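November 17, 2021
By the Dernico home robotics group

4.2 Rules for doors the robot doesn't own

I'll admit I went into this section thinking the laundry task would need the fewest rules of anything we wrote for the Clistham flat. It ended up with six, and I rewrote four of them in October after going back through our 234 logged runs (the Prudari checklist we started from has plenty on pinch points and hardly a word on appliances!).

My favourite is the one we call "the label wins". If the maker or the owner has stuck a notice on a machine, the robot's timing has to respect it, even when our own planner reckons it's safe to go sooner. The washer in Figure 3 carries a printed reminder in Chinese about waiting after operation, up to 20 seconds or so, and about leaving the door shut while the machine runs. We'd already set a flat 90 second hold before any contact with the door, so we were covered, but I'd much prefer that number came from reading the notice than from luck.

The second rule is about lights. A glowing indicator is never treated as permission. Colours mean different things on different models, and behind curved glass they get muddled with reflections anyway, so the controller has to get its go-ahead from somewhere else.

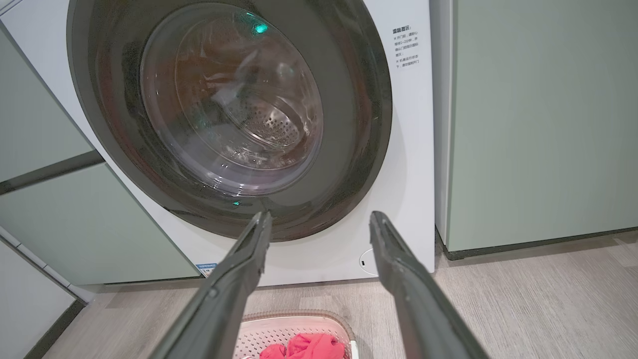 Figure 3. Wrist view at the washer door, fingers open, basket below.

Third, fingers stay open and clear of the door ring until the hold has finished. I know this costs time. Mishra, our scheduler, grumbles about it in every log, and I've left the grumbling in the supplementary files for anyone who's keen.

Comments (2)

tumbledry_pat: Does the hold restart if someone walks up and presses a button halfway through? Ours didn't and it was a mess.

k_brisbane: Good read. Would love the same treatment for dishwashers.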